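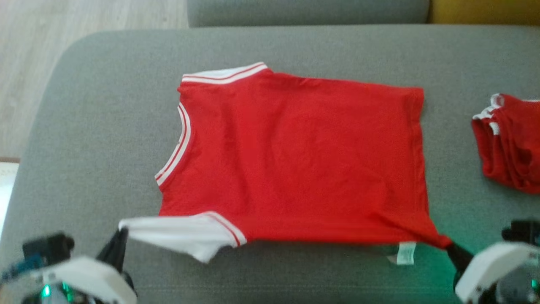
Red T-shirt with striped collar trim, laid flat on the gray cushion.

25 November 2018

Readers of this journal will be aware that the household linens were addressed in an earlier entry. The present entry concerns T-shirts, and in particular the red ones with white trim, which have been the source of some disorder in the Gretine apartment since the move.

The established practice had been to fold shirts on the bed. This practice has been discontinued. The bed is low, the quilt is soft, and a shirt folded on a soft quilt does not hold its line. The gray upholstered seat is firmer, and it stands beside the drying rack, so a shirt may be taken down and laid out in one movement.

The procedure now in use is as follows. The shirt is placed sideways, with the collar to the left and the hem to the right. The body is smoothed from the collar outward. The sleeves are brought in next, and each is checked at the cuff, where the white fabric tends to roll. The lower corners are then drawn out until the hem lies straight. Only after this is the shirt folded in thirds and then in half.

It should be noted that the care label is a reliable guide when the hem has twisted. On these shirts it is sewn in low, near the hem, and if it has come around to the front, the shirt should be turned and started again. I have learned to look for it first.

Washing also requires comment. The red and white garments are washed together in cold water at 30 degrees Celsius and are never combined with towels. The Sadard detergent was tried in the spring and was found to leave the ribbing stiff. The Min powder is used at present and is satisfactory, although the box is inconvenient to store and the scoop is regularly lost inside it. Shirts are removed from the machine within 10 minutes of the end of the cycle. When this rule is neglected, the creases through the middle of the shirt are considerable and ironing becomes necessary.

Folded shirts are stored upright in the second drawer of the Drorkik dresser. The drawer accommodates 6 stacks when the dividers are removed. The dividers have been retained in the hall closet in the event that the arrangement for socks is revised.

The long-sleeved garments remain under review. They do not fit the drawer when folded in thirds, and a trial with hangers is planned for December. The results will be posted in this journal, together with the overdue entry on pillowcases.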